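Hikusow canvas carry bag, olive green

A soft bag for people who carry bottles, small boxes and jars from one place to another and don't want a stiff case for it. The canvas has a brushed surface, a little fuzzy when you touch it, and the shoulder strap is woven in the same olive green. The stitching is a shade lighter, so the seams are easy to see.

The bag opens wide. A flat bottle with a screw cap goes in standing or lying, and you can put it in cap last, so that the cap stays near your hand.

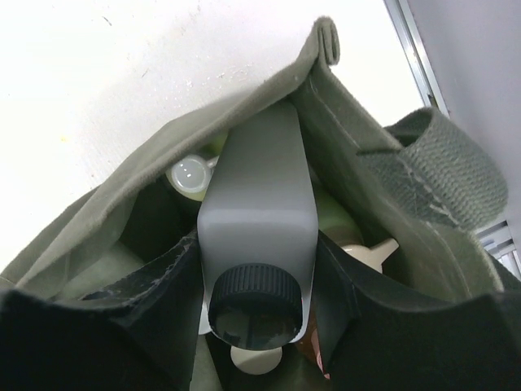
Size and weight

Width 31 cm, height 24 cm, depth at the bottom 18 cm. The strap is sewn to the bag at both sides and cannot be taken off. There are 2 bags in one pack if you order the Bramora set, otherwise they are sold one by one.

Filling the bag

The canvas is soft and will not stand very straight when there is nothing in it. Put it on a flat table, fold the rim a little to the outside and start with the heaviest containers. Tall bottles go to the back wall, and smaller things fill the front. We recommend to leave some space at the top — a bag that is too full will lean to the strap side.
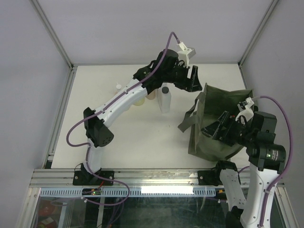 If you carry liquids, close every cap well before packing. The canvas is not waterproof and neither is the inner lining, so a leak will come through to the outside. For this use we also sell the Boltia liner, which you can take out and rinse under the tap.

Care

Brush off dust when the canvas is dry. Small marks can be cleaned with a damp cloth and mild soap. Please do not use the washing machine or the dryer, the fabric can shrink and the strap becomes hard.

Ordering

Available in olive green only. The sand color from Hofstetter is no longer made, but the remaining liners for it fit this bag too.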